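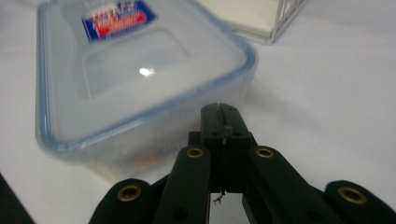

Histalthorpe Measured Survey Group | Members' Blogs

15 February 2025

The passage at Bomska, and why the plan didn't close

The ground floor plan of the Bomska block is finished, apart from the bin store, which was locked on both visits. I said last time that I would write up the problem with the entrance passage, so this is mainly that, with some notes on the stair at the end.

For anyone reading without the earlier posts: Bomska is a four-story apartment building around a courtyard, with the street on the north side and a carriage passage cut through the front wing. The owners want to move the bikes and mailboxes into the passage and put a lift in one corner of the yard. Nyitrai are the architects. They were given a set of old drawings with the building, scaled from those for the first sketches, and then asked us for a proper survey before going further. We are doing plans of every floor, one long section through the passage and yard, and the courtyard elevations.

The passage looked like the easy part. It has two straight walls, a vault with a plaster skim, and a stone floor falling toward the street. At the street end the clear width between the plastered faces is 3847 mm, measured at waist height with the laser on a bracket and repeated from the other wall. The old drawing gives one width for the full length, and it is wider than ours. That alone would not have bothered me. Old drawings of this sort often give the masonry width and leave the plaster to the imagination, and there are at least two coats on those walls.

The trouble came when I plotted the yard. I had run a traverse from the sidewalk, through the passage, around the yard and back out, with two stations in the yard and one at the foot of the stair. The traverse closed well. The detail hung from it did not. The passage walls, drawn from the taped offsets, came out parallel to each other and square to the street, and they missed the corners I had shot in the yard by more than the thickness of a door leaf. The corners were right. I checked them from both yard stations.

My first thought was a booking error. Hedvig Åberg had booked and I had called, and a called seven in a vaulted passage with a delivery van idling outside could be a number of things. We went back through the sheets together and found nothing. The running dimensions agreed with the separate ones, and she had written the diagonals where I remembered calling them.

The diagonals were the answer, and I should have plotted them first. I had taken one pair, in the street half of the passage, where the walls really are parallel. I had then assumed the other half carried on the same way. It doesn't. At the midpoint there is a shallow pier on each side, carrying a transverse arch, and past the piers both walls swing toward the east. The swing is 2 degrees. Over the length of the rear half that is plenty to miss a corner with, and it is almost impossible to see by standing there, since the piers interrupt the wall surface and the eye picks up again on the far side of them as though nothing had happened.

On the second visit we set up under the arch and shot both walls at close intervals, front and back. Plotted, the kink is quite clear. The front half of the passage is square to the street. The rear half is square to the yard. The yard is not square to the street, and the whole adjustment between them is made in the thickness of the two piers.

I think this tells us something about how the block was laid out. The street line was probably fixed by the town. The rear boundary follows an older lane, which is still there behind the garden wall and runs at a slight angle to the street. If you were setting out the rear wings, it would be natural to work from the lane and keep the back rooms regular, and then deal with the difference somewhere it would not matter. Every room in the front wing above the passage is square except for the corridor behind them, which tapers. I had put the taper down to later partitions. It is in line with the piers below, floor after floor, so I now think it is original.

I can't prove any of that from a tape. There may be a building permit drawing in the town records, and somebody from the group has offered to look in August when the reading room reopens after its move. Until then the drawing shows what is there and the note on the sheet says "change of alignment at piers" with no date attached.

For Nyitrai the practical effect is small but they do need to know it. Their sketch had a run of mailboxes along the east wall, drawn as one straight unit from the gate to the yard. It would stand off the wall at one end. They will have to break it at the pier, which projects in any case and had been left off the old drawing. The bike racks are on the other side and I gather they are short units, so they can follow the wall as it comes. The lift position has to be looked at again, as it was taken from the old yard corner, and that corner is not where they had it.

Some notes on method, mostly for my own use next time.

Take diagonals in every bay, including bays that look the same as the one next door. A pier, a pilaster or a deep door reveal is a place where a wall can change direction, and it should be treated as the end of one wall and the start of another. I know this perfectly well for interiors and somehow did not apply it to a passage.

Plot on site. I used to do this on a board and stopped when I started drawing up at home in the evening. If I had plotted the passage and the yard corners at the foot of the stair, we would have found the problem before lunch and saved the second trip. Rikard, the drafting package most of the group is now using, runs on a tablet and will do it well enough, though I find the offset entry slow and the default snap has to be switched off every time or it quietly pulls your wall to the nearest right angle. Switch it off before the first point. Correcting it later means checking every corner on the sheet.

Mark the height of every horizontal dimension. The passage plaster bellies out low down on the west side, where it has been patched, and a width taken at ankle height is 30 mm less than the same width at waist height. Both are correct. The plan is cut at waist height, so that figure goes on the plan, and the other goes on the section.

Now the stair. It is a stone stair in the southeast corner of the yard, rising around a solid core, with winders at the turns and a straight flight between each landing. We measured every riser in the first flight. They are fairly even, apart from the bottom one, which is low. The usual explanation is that the yard has been raised, and I think that is so here: the new paving runs up against the plinth and covers part of the molding at its base. The same thing can be seen at the cellar window nearest the stair, where the sill is almost level with the setts.

The treads are worn on the inside line, close to the core, more than on the outside. I measured going and rise at the center of the tread and noted the wear separately. If Nyitrai want to resurface them they will need a profile of each tread, and that is a separate job. I have told them so and have not priced it.

The upper landings have been tiled over. On the third floor a tile is missing by the door on the left and the stone is visible underneath, so the tile and bed thickness can be read directly. I have assumed the same thickness on the other landings for the section and drawn the stone level dashed wherever it is assumed.

Still to do: the bin store, the roof space over the front wing, and the east courtyard elevation above the first-floor windows. The drainpipe positions on that elevation need taking again, as two of them in my sketch seem to share one hopper and I did not note which. The section is drawn as far as the ridge and the vault profile is on it. I'll send the sheets around to the group once the bin store is in.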